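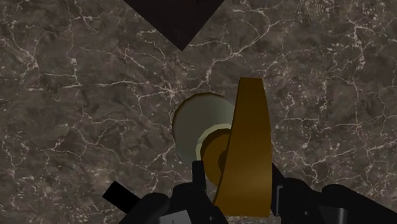

By Corinne Haddad-Pryce

Every firm that sells a robot arm now has a number, and the number is always good. Teltik says its gripper software managed 1,725 clean pickups out of 2,000. I believe them. I would just like to know who decided what "clean" means, and whether that person had eaten lunch.

Most of this testing happens in simulation, and I have no quarrel with that. A computer will set out a small pale green vessel on veined marble and bring a black gripper over it as often as you like, and never send you a bill for the marble. I don't own a marble counter. Neither do most of the people these machines are meant to help, but the taste in stone is the least of my complaints.

My complaint is that there is no rulebook worth the name. When I buy a ladder, somebody has stood on one like it, following written steps, and the label tells me what it will hold. When I read a gripper score, I get a percentage and a nice font. Does a touch count as a grasp? How long must the thing stay held? If the gripper bumps whatever is standing next to it, is that a failure or just enthusiasm? Surnel and Namunden answer these questions differently in their own papers, and then their sales pages compare the results as if both had run the same race.

Back in May I read through 40 published test reports for a talk I was giving. Plenty of them left out how the starting positions were picked. That matters a good deal. A cup standing alone is an easy customer. A cup crowded up against its neighbors is closer to my kitchen, and I'd guess closer to yours.

So, a modest proposal. Fix the layouts before the test and publish them. Run 500 trials at least, and report every one, including the embarrassing ones. Write down what counts as a drop. Say plainly, next to the score and in the same size type, that the trials were simulated – and if there were real ones too, give them their own line.

Maluleke already does most of this, and its numbers look worse than everyone else's. I would buy from them first. I suspect their sales department would like a word with me about how many people agree.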